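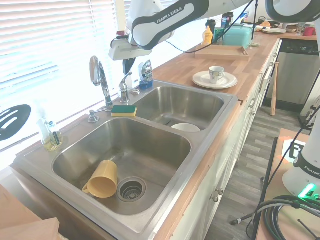 The sink station, arm over the faucets, mug in the left basin.

Minutes, Monday product review, Narance sink kit

I took the notes this time, so if you said something brilliant and it isn't in here, send me a message and I'll add it. We started at 9:40 because the Karam call ran over, and Valter Hedlund chaired.

1. Last meeting's notes
Approved with one fix. I had written that Skirnent would pay return shipping on the kit. They pay it only if we send everything back in the first month. Sorry, that one was mine!

2. What's on offer
Valter went through the new quote from Skirnent. The Narance kit is the software license, a set of finger pads and a setup guide, and we supply the arm and the sink. The license is $1,000 a year per station. The pads are $400 a set, and I'll admit I made a noise when I heard that (they're pads). On-site setup is another $600 if we want it, and most of us felt we don't, given that we've already been through the guide twice and know where it goes wrong.

There was a fairly long side discussion about whether "station" means one arm or one sink. The quote reads both ways. Valter will get it in writing before anybody signs anything.

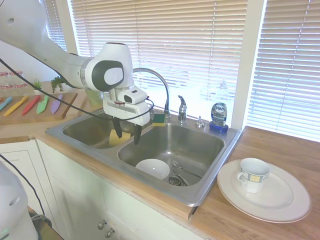 Tukbridge Home Automation Group, Product Review Team

3. How the trial is going
Mostly my section, so I talked too much. I like the kit more than I expected to. The setup screens are clear, the stop button is always where you want it, and I can change a task without having to call someone over. Sponges are the thing it's happiest with. Bowls are fine when they sit the way the guide shows them, and less fine when they're tipped. Forks and spoons in the bottom of a basin are still the weak spot, and I'd like that said plainly in our write-up, as silverware is half of what ends up in anybody's sink.

Valter asked if the trouble with silverware is the pads or the software. I think it's some of each, but I can't prove it yet. We agreed to repeat the silverware tasks with our old pads and compare.

Two smaller gripes that I promised to pass along: the log files are named in a way that makes sorting them a pain, and the guide tells you to check the cable slack on page 3 and then never brings it up again. I'd put that reminder at the start of every task.

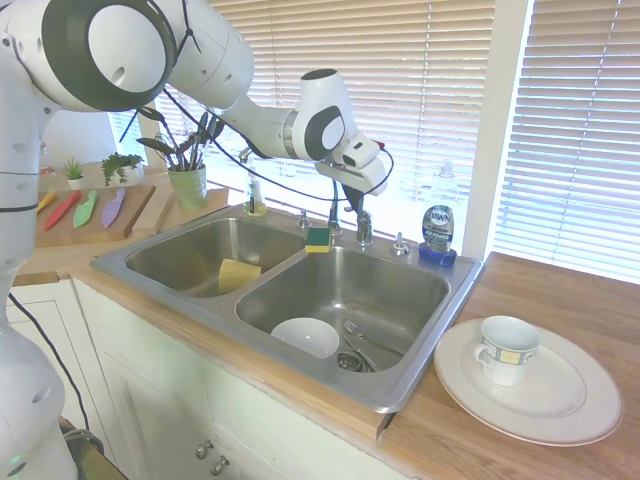
The other thing I'd really like from Skirnent is a slower approach speed near dishes we care about. There's a setting for it, but it applies to the whole task, so you end up crawling through the easy parts too. Valter thinks a per-object speed may already be in the next release and will ask. If it is, I'd be a lot more comfortable recommending the kit to people with their own good cups out on the counter.

4. Karam
Short one. Karam has a similar kit, but they can't lend us one until December. We talked about holding the review for a side-by-side and decided against it. Narance gets its own write-up now and Karam gets one when it shows up.

5. To do
Valter: written answer on what a station is, and the question about per-object speed.
Me: silverware repeats with the old pads, then a first draft of the review.
Everyone: read the draft before the next meeting, please, and put comments in the shared copy so I'm not chasing five emails.

We wrapped up at 10:50. Next meeting is same time, same room.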